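Casaco de meia-estação Prokwood Moststead
Vestuário / Primavera / Casacos leves

O fabricante chama-lhe «o casaco para todas as temperaturas». Já lemos isso em demasiadas etiquetas para acreditar à primeira, por isso fica o que podemos garantir e o que não podemos.

O Moststead é um casaco de algodão encerado com forro amovível. Com o forro, serve para manhãs frescas de março e para quase todo o mês de outubro. Sem ele, é pouco mais do que um corta-vento. Quem procura agasalho para o inverno a sério deve ver o Lurkberg, que pesa mais e custa mais.

Características
Exterior: algodão encerado
Forro: malha polar, preso com 10 botões (sim, demora)
Bolsos: 4, dois deles com fecho
Coluna de água declarada: 2000 mm
Cores: azul-marinho, azeitona
Garantia: 2 anos contra defeitos de costura

O valor da coluna de água é o da marca. Não o medimos, e as costuras dos ombros não são seladas – para chuviscos chega, para uma tarde inteira de chuva temos dúvidas. A cera também sai com o uso e a lata de manutenção Mwakyusa vende-se à parte, pormenor que a publicidade costuma esquecer.

Tamanhos: o corte é estreito. Se pensa vestir uma camisola grossa por baixo, peça o número acima.
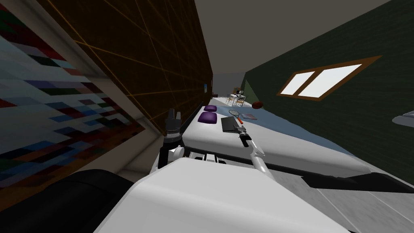
Quarto com cama branca e almofadas roxas.

Lavagem: só o forro vai à máquina, a 30 graus. O exterior limpa-se com um pano húmido e sem detergente, diga o que disser o folheto sobre «cuidado fácil».

Trocas aceites com etiqueta e sem cera aplicada pelo cliente. O azeitona está esgotado nos tamanhos pequenos e a marca não nos deu data de reposição.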